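## 6. First stitches on the pad

Okay, the arms are bolted to the bench, the cables are tensioned and you've been through the homing routine in section 5. Now for the part I built the whole thing for! Give yourself a free evening (or a long Sunday) and don't plan on getting far the first time.

I'm writing this from our setup at Hemwood, the shared workshop where I have a bench next to Margus Eglītis and his lathe. If your arms live in a spare bedroom, everything still applies, you'll just have fewer people wandering over to ask what you're up to.

### 6.1 Load the pad and set the scaling

1. Switch both arms to Hold and wait for the two green lights on the Drumis controller.
2. Clamp the practice pad in its tray. Finger tight is plenty. I cranked mine down once and it bulged in the middle, which threw off every height I'd saved.
3. Open the motion page and set hand scaling to 35 percent. You'll be tempted to go higher. Please don't, not yet.
4. Set the grip limit to 68 on both arms. That number has no unit, it's just what the slider says.
5. Bring each instrument in slowly with the foot pedal half down, one arm at a time, and stop short of the pad.

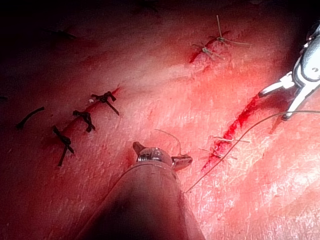 6. Still with the pedal half down, open and close each set of jaws a few times. You want both sides moving together. If one side lags, go back to 4.3 and take up the slack in that cable before you do anything else.
7. Save the pose as "start." You'll come back to it constantly, so give it a button.

**Note:** The wrist camera and the bench camera have separate exposure settings. I keep auto exposure off on both, or the brightness pumps up and down every time a shiny wrist goes by and I end up with a headache.

**Caution:** Curved needles are sharp and they go missing. Park both arms in Hold before your fingers go anywhere near the tray, and put used needles in a lidded jar. Joanne Ackroyd found one of mine with her sleeve and I still hear about it.

### 6.2 Manage the thread

Thread was my biggest headache by a mile. I cut mine to 175 mm for practice. Longer lengths seem like a bargain until you've spent half an hour untangling one from a wrist joint (ask me how I know).

1. Lay the tail out to one side of the cut before you pick up the needle.
2. Pull the thread through in short moves. Reposition, grab again, pull again. It feels silly and it works.
3. Keep loops up and away from the pivot pins. If a strand does get in there, stop, open the jaws and back straight out the way you came.
4. Glance at the wrist camera view between pulls. The bench view flattens everything and you can't judge how high a loop is standing.

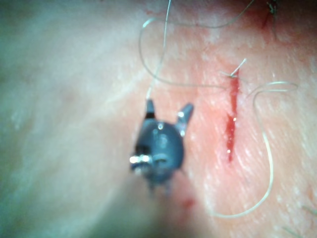 *Wrist camera view: jaws open, with pale thread looping over to the knot at the top of the cut.*

5. When the tail is down to the length you want, stop pulling and go to Hold. Have a drink of water. Your shoulders will be up around your ears.

### 6.3 Pick up the needle

1. Come in from the side with the jaws open and rotated to match the needle's curve.
2. Close on the needle a bit behind the middle, toward the thread end.
3. Lift a hair and look. If the needle swings, put it down and grab it again. Squeezing harder only spins it.
4. Press the Cordeiro pedal's left switch to lock the grip, then rotate the wrist to drive the point through.

If your pickup keeps missing to the same side, your camera has probably been nudged. Run the quick calibration (section 5.6) before blaming your hands. I blamed mine for all of January. 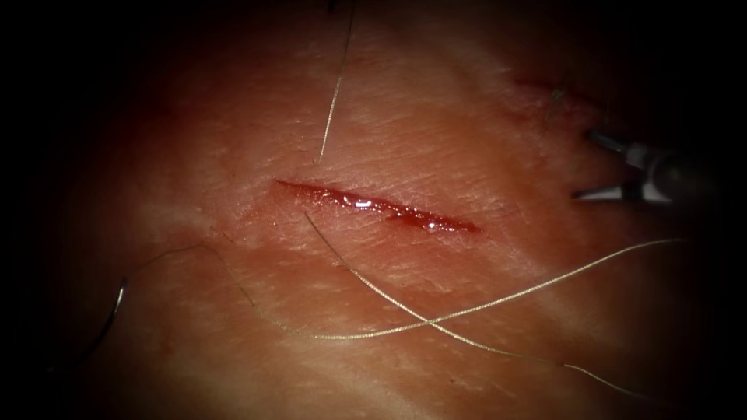
**Can I do all of this with one arm while I'm still building the second?**

You can practice pickups and driving the needle with one arm, and I'd encourage it. Knots need both, so skip 6.4 until the second arm is homed and holding.

### 6.4 Tie the knot

1. Set scaling back to 35 percent if you've been fiddling with it.
2. Hold one instrument low and still. That's your post, and the thread gets wrapped around it.
3. Use the other arm to carry the thread around. Two wraps for the first throw, one for each throw after that.
4. Reach the post jaws to the short tail, close, and slide the wraps off the end.
5. Pull the two ends apart slowly and flat to the pad. Stop when the edges of the cut meet. 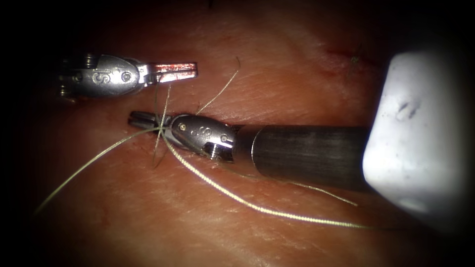 *Both instruments over the pad, thread crossing in loops at the lower jaws.*

**Caution:** Set the collision stop to 300 in the limits page before you bring the wrists this close together. Mine was switched off the first time I tried a knot and I chipped a pulley. The spare came from Burotum and the part number is in appendix B.

**Note:** If the wraps bunch up and won't slide, the grip is usually too tight on the tail. Open up, let the thread relax and wrap again. Cut it off and start fresh if you've tried twice.

When you're finished, send both arms to "start," switch to Hold, and wipe down the jaws before anything dries on them. Cleaning is in section 7.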